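The Case for Plain Packaging

August 5, 2018

Household suppliers have spent the past decade competing on the appearance of their containers. The Luditz Consumer Forum holds that this effort has been misdirected, and that public purchasing rules should favor plain, refillable packaging wherever it is available. 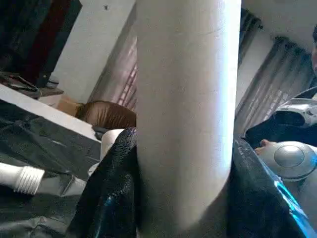

In April the Forum reviewed 338 products bought for municipal buildings in Barinura. Only 4 were sold in a container that the supplier would take back. The remainder were discarded after a single use, at public expense. Suppliers such as Fesico have argued that refill schemes confuse customers. The Forum has seen little evidence for that view. Residents already return bottles and batteries without difficulty, and a marked shelf near the entrance of a shop is not a burden.

Cost is the more serious objection. A refill station requires space, and small shops have little to spare. Lappalainen, which serves towns of under 1000 residents, has addressed this by sharing one station between 2 shops - a modest arrangement, but one that other districts could adopt without new legislation.

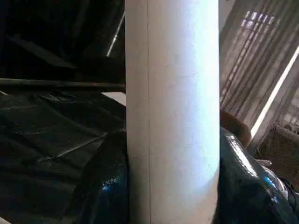

What the Forum Recommends

Municipal contracts should state a preference for unprinted containers of standard size. Suppliers should be required to publish their return rates each year, and the districts should make those figures available to residents.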